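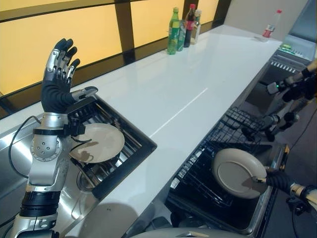 ## 4. Connecting the water supply and first rinse

This section applies to the Wenholm under-counter water filter, with either the Sutotex sediment cartridge or the Ongart carbon cartridge fitted. Read it through before shutting off the water. Connection to the household supply must comply with the plumbing code in force in your province or territory.

**Caution:** Connect the unit to the cold water line only. Hot water will deform the cartridge housing and void the warranty.

### 4.1 Before you begin

The mounting bracket must already be fixed to the cabinet wall as set out in Section 3. Leave a clearance of 18 cm below the housing so that the cartridge can be withdrawn without removing the bracket. You will require an adjustable wrench, a bucket, a dry cloth and the colour-coded tubing supplied in Bag B.

### 4.2 Connecting the inlet

1. Close the cold water shut-off valve under the sink, then open the kitchen tap until the flow stops.
2. Place the bucket beneath the valve and disconnect the existing supply line.
3. Thread the brass tee onto the valve by hand. Tighten it with the wrench by a further quarter turn.
4. Reconnect the supply line to the upper outlet of the tee.
5. Cut the blue tubing square and push it into the side outlet until it reaches the stop. Pull back gently to confirm that it is held.
6. Push the free end of the blue tubing into the port marked IN.

**Note:** Tubing cut at an angle is the most frequent source of leaks at this fitting. Trim the end and repeat step 5 if water appears at the collar.

### 4.3 Connecting the outlet

1. Push the white tubing into the port marked OUT.
2. Route the tubing to the filtered water tap, avoiding tight bends and any contact with the dishwasher drain hose.
3. Secure the tubing with the 2 clips provided.

### 4.4 First rinse

1. Open the shut-off valve slowly – a sudden surge may dislodge the cartridge seal.
2. Open the filtered water tap and let the water run for 20 minutes. Discard this water.
3. Close the tap and dry every fitting with the cloth. Inspect each one again after an hour.

Grey or cloudy water is normal during the first rinse when the Ongart cartridge is fitted. If it persists once the rinse is complete, close the shut-off valve and consult Section 7.

**Caution:** In cottages and other seasonal buildings, drain the housing before the heat is turned off, and no later than November. Frost damage is not covered by the warranty.

Replacement tubing and clips may be ordered from Gamham under part number 857.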